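Urkatura abre su recogida solidaria de material escolar en sus centros de trabajo compartido

22 de noviembre de 2021. Nota de prensa
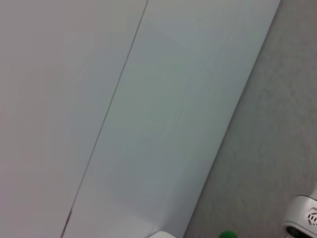
Detalle de una superficie clara con una junta fina.

Urkatura, empresa de oficinas flexibles y salas de reunión, pone en marcha su campaña de invierno. Este año, material escolar y mochilas para niñas y niños de primaria. Participan los 7 centros de la red. También clientes, proveedores y quien pase por recepción con ganas de echar una mano.

El objetivo: 400 mochilas completas. Completas quiere decir con todo dentro, estuche incluido. Las familias destinatarias las propone Zurumura, asociación de apoyo escolar que trabaja en los barrios donde Urkatura tiene sus oficinas. La asociación se encarga del reparto. Urkatura recoge, clasifica y transporta.

Cómo se llegó hasta aquí

La idea salió de la encuesta interna de octubre. Se preguntó a la plantilla y a las empresas alojadas a qué causa querían dedicar la campaña. Había varias propuestas sobre la mesa, desde un comedor social hasta una protectora de animales. Ganó la escolar. Con bastante diferencia en casi todos los centros, menos en uno, donde hubo que desempatar.

Muchos de los usuarios de las oficinas tienen hijos en edad escolar y saben lo que cuesta una lista de material. En septiembre se compra lo principal, pero a mitad de curso los cuadernos se acaban, el compás se rompe, la mochila se descose. Para algunas familias ese segundo gasto llega en mal momento. Zurumura lleva tiempo avisando: las ayudas se concentran al inicio del curso y en enero apenas queda nada.

De ahí el calendario. Recogida ahora, entrega a la vuelta de las vacaciones.

Qué se puede donar

Todo nuevo, sin estrenar. La asociación lo pide así y así se va a hacer. La lista:

Mochilas de tamaño medio o grande, sin ruedas
Estuches con o sin contenido
Cuadernos tamaño folio y cuartilla, cuadrícula o pauta
Lápices, gomas, sacapuntas
Rotuladores y lápices de colores
Reglas, escuadras, compases, transportadores
Tijeras de punta redonda
Pegamento en barra
Carpetas con gomas
Calculadoras sencillas
Diccionarios escolares

No se recogen libros de texto usados, ropa ni juguetes. Tampoco ordenadores ni tabletas, al menos en esta edición. Se está hablando con Zurumura para una campaña de equipos informáticos más adelante, sin fecha todavia.

Dónde y cuándo

Habrá un punto de recogida en la recepción de cada centro. Horario de oficina, de lunes a viernes. No hace falta ser cliente ni pedir cita. Se deja la donación, se firma la hoja si se quiere recibir información de la campaña, y listo.

Las empresas que prefieran recoger en su propia planta pueden pedir cajas en recepción. El equipo de cada centro pasa a retirarlas cuando estén llenas. Para volúmenes grandes, mejor avisar antes por correo: el espacio de almacén es limitado y hay que cuadrar la furgoneta.

Dinero también

Quien no tenga tiempo de comprar puede aportar una mochila completa por 35 euros. El importe cubre la mochila y todo el contenido según la lista de Zurumura para primaria. El pago se hace en recepción con tarjeta o se carga en la factura mensual, en el caso de los clientes con contrato. Se puede pedir justificante. El dinero se ingresa íntegro a la asociación, Urkatura no retiene nada y asume los gastos de transporte, cajas y almacenaje.

En la primera semana de preventa interna, solo entre la plantilla, se han reunido ya 780 euros. Un arranque mejor de lo esperado. La cantidad se suma al total de la campaña.

Actividades en los centros

Además de la recogida, cada oficina organiza algo propio. No hay un programa común, cada equipo ha decidido lo suyo. Lo confirmado hasta el momento:

Desayuno solidario en las zonas comunes, con donativo libre. Café, bollería, fruta.

Rifa entre empresas alojadas. Los premios los ponen las propias empresas y hay horas de sala de reuniones, una sesión de fotografía de producto, varias cestas. Las papeletas se venden en recepción.

Torneo de futbolín por parejas. Inscripción con material escolar en lugar de dinero, un lote de cuadernos por pareja como mínimo.

Mercadillo de plantas y libros, en el centro con terraza. Si llueve, dentro.

Tarde de montaje de mochilas, abierta a clientes y familias. Se juntan las donaciones, se separan por curso y se llenan las mochilas en cadena. Los menores, acompañados.

Las fechas de cada actividad se publican en el tablón de cada centro y en el boletín semanal. Puede haber cambios según las normas sanitarias vigentes y el aforo de las salas. Mascarilla obligatoria en interiores, como siempre.

Empresas colaboradoras

Dos clientes de la red se han sumado como colaboradores principales.

Clallex, proveedor de papelería y consumibles de oficina, aporta cuadernos y carpetas y aplica precio de coste a los pedidos destinados a la campaña. Los clientes de Urkatura que quieran comprar material para donar pueden hacerlo con el mismo precio a través de la recepción, el pedido llega directamente al centro y no hay que cargar con bolsas. Plazo de entrega habitual.

Jaidee, estudio de diseño instalado en uno de los centros, ha hecho los carteles, las etiquetas de las cajas y la tarjeta que irá dentro de cada mochila. Sin cobrar. También se ocupa de actualizar el marcador de la campaña en las pantallas de recepción.

Siguen abiertas las puertas a más empresas. Hacen falta sobre todo dos cosas: vehículos para el traslado final y manos para la clasificación. Un par de horas ya ayudan.

Qué pasa con las donaciones

El material se almacena en la oficina central de Urkatura hasta el cierre. Allí se revisa, se cuenta y se prepara por curso. Zurumura recibe los lotes con una relación detallada y los entrega a través de los centros educativos y de sus propias aulas de apoyo. Las familias no tienen que acudir a ninguna oficina ni hacer ningun trámite con Urkatura. Los datos personales los gestiona únicamente la asociación.

Si se supera el objetivo, el excedente se queda en las aulas de Zurumura para uso común durante el curso. Si no se llega, Urkatura completa las mochilas que falten con cargo a su presupuesto de acción social. Compromiso por escrito con la asociación.

El resultado final se comunicará a clientes y medios una vez hecho el recuento, con el desglose de material y de dinero.

Una campaña cada año

La compañía elige una causa por curso desde que abrió su segundo centro. Siempre a propuesta de la gente que trabaja en las oficinas, y siempre con una entidad cercana, con la que se pueda hablar y visitar. En ediciones anteriores se colaboró con un banco de alimentos y con un servicio de acompañamiento a personas mayores. El año pasado, con las oficinas a medio gas, la recogida se hizo casi toda en línea. Funcionó, pero se echaba de menos el jaleo en recepción.

En esta edición vuelve el formato presencial y se mantiene la opción a distancia para quienes siguen teletrabajando. Basta escribir a la recepción del centro habitual e indicar la aportación.

Sobre Urkatura

Urkatura gestiona oficinas flexibles, puestos de trabajo compartido, salas de reunión y oficina virtual. Sus clientes son autónomos, pequeñas empresas y equipos de compañías mayores que necesitan espacio por meses o por días. Todos los centros disponen de recepción atendida, gestión de correspondencia y zonas comunes.

Sobre Zurumura

Asociación sin ánimo de lucro dedicada al refuerzo escolar y al acompañamiento de familias. Ofrece aulas de tarde, préstamo de material y orientación para becas y ayudas.

Información para medios

Departamento de comunicación de Urkatura. Atención en horario de oficina, por teléfono o correo, a través de la recepción de cualquiera de los centros. Carteles y logotipos en alta resolución disponibles bajo petición. Para grabar o hacer fotos en las actividades, avisar con un día de antelación, hay menores en algunas de ellas y se necesita autorización.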